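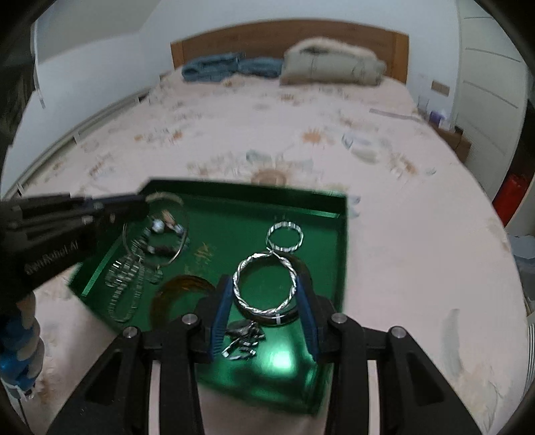
Silver hoop with the rope twist, plus a few other bits from the green tray.

I finally went to the Sunday-best end of town, by which I mean the evening silver class above Harb, and I am completely hooked! I'd been putting it off since February, mostly because I assumed everyone else would already know what they were doing. They didn't. Heloísa Vieira, who teaches it, started us off with a length of plain wire and a hand drill, and within minutes the whole bench was twisting away and giggling.

If you've never done it, you fold the wire in half, clamp the loose ends in a vice, hook the fold into the drill and turn slowly. Keep a bit of tension on it. Mine went wonky the first time (I got impatient and let it sag) and then the second one came out so even that I made Ademir Meireles from the next bench come and look at it. He was very polite about it.

The part I'd been dreading was annealing, where you heat the metal until it glows faintly and goes soft again. I love it now. You turn the lights down, watch for that dull pink, and then quench it, and the hiss is wonderful. Twisted wire gets springy and stubborn quite quickly, so you end up doing this more than you'd expect.

I've been looking at all my old jewellery differently ever since. I keep picking up hoops and bangles and peering at the joins, trying to work out how each one was put together. Faceted bands are next on my list of things to learn, though Heloísa says to get my filing sorted first, and she's right, my filing is dreadful.

The course is 3 evenings, with 9 people at most, and you can borrow all the tools. I've signed up again for the next one and I've already ordered a small vice from Welleck for the kitchen table. If anybody has tips for cleaning up solder on twisted wire without flattening the pattern, please leave me a comment!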